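Getting Visitors to the Hesesano Lantern Weekend: Student Project Report

Last updated July 20, 2024

2 min read

Our group looked at how people plan a trip to the Hesesano lantern weekend, held each March in the river town of Fada. The town has 3374 residents and very few hotel rooms, so most visitors stay in Kocabaş and come in by shuttle. We wanted to know what first-time visitors find hardest to organize.

We put a short survey on the Flekilel travel board and got 1471 replies. Transport was the main problem. The last shuttle leaves at 10 p.m., before the lanterns are lit on the second night, and many people only learned this at the stop. Parking came next – the lot by the bridge fills by noon.

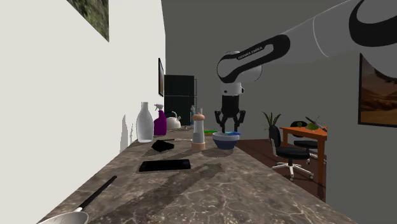 Cost was less of a concern than we expected. A weekend pass is cheap, and food stalls were rated well. Several people asked for clearer advice on footwear, as the river path is gravel and unlit in places.

We drafted a one-page visitor guide and tested it with four classmates who had never been. All of them found the shuttle times, but two missed the note about cash-only stalls. We moved that note to the top of the page. The guide still needs a map, and we have not checked the return fares for next year.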